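# Call for contributors: the Itinach gazetteer

Itinach is a shared fantasy world that has been written by its players since the first campaign at Nakstead. The wiki covers the coast and the river towns fairly well. The interior is mostly red links. We are looking for up to five new contributors to write and look after pages on the inland provinces, starting in December.

The work is unpaid. You keep the right to use your own text elsewhere, and your name stays in the page history.

## What needs writing

- The province of Shahbazi: its towns, roads, ruling houses and the two hill forts
- The market town of Korner, which is mentioned on dozens of pages and has none of its own
- Minor offices of the realm (toll wardens, salt clerks, ferry reeves)
- Local calendars and feast days

Each contributor takes one area. A normal town page runs to 200 words or more and should say who governs the place, what people live on, and how it connects to its neighbours. Year 788 is the present day in the setting, and anything later than that will be removed.
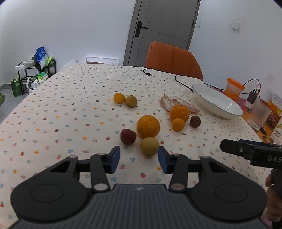 Korner is the page we most want filled. The town sits where the Shahbazi road meets the river, and the existing lore gives it a covered market, a granary and a long-running quarrel with the abbey over tolls. We know almost nothing about its trade. An orchard district has been proposed, and a writer could do plenty with that: oranges and dark red, plum-like fruit set out on a flowered cloth for the toll warden's table, say, or a levy paid in fruit when coin is short. Prices, weights and guild rules are all open. The river itself is already mapped, so please don't move it.

## Who we are looking for

You don't need to have played in any of the campaigns. You should be able to write clear, neutral prose in the style of an encyclopedia, and be willing to read the existing pages before adding to them. Basic wiki markup helps, but we can teach it. Mapmakers and people who enjoy inventing place names in a consistent language are also welcome.

Expect to spend a few hours a week on it. If you need a break, leave a note on the talk page and your area will be held for you.

## How to apply

Send a short sample to Ehsan Ghaffari through the wiki's message form. It can be an entry for any settlement, real or made up, as long as it is your own work – old campaign notes are fine if you tidy them first. Tell us which area you would like and name a second choice.

Tihomir Todorova looks after the maps and will answer questions about distances, borders and travel times. Check the map talk page first, as many of these have come up before.

Samples are read in the order they arrive. Areas already taken are marked on the project page.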